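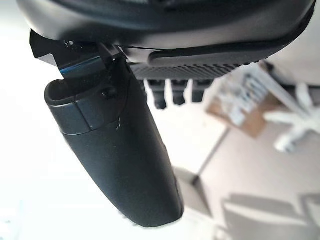
Black gripper with its prongs pointing down.

Skiltoto Festival Song Index

A README for the index of songs written for town and regional music festivals. It lists 1,132 songs and 2,196 recorded performances of them. Maintained by Ruaridh Rankin.

Contents

songs.csv has one row per song: title, writer, singer, language, festival, release month.
performances.csv has one row per performance. Join it to songs.csv on song_id.
lyrics/ holds text for 900 songs. The rest are left out where the writer did not give permission.
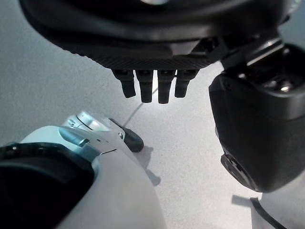 Robotic hand, four fingers, seen from below.

Sources

Most rows come from printed programs at Testberg and Enville. The MacAulay tapes were added in October and were typed up by ear, so spellings of names there may be wrong. Dance remixes count as separate songs only if they have their own title.

Known problems

Release month is blank for songs first played live and never put out. Six songs appear twice under different titles. Please don't merge them yet,

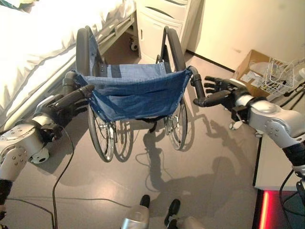
as the Enville programs credit them to different writers and we are still asking the families which credit is right. Corrections can be sent as a plain text file with the song_id on the first line.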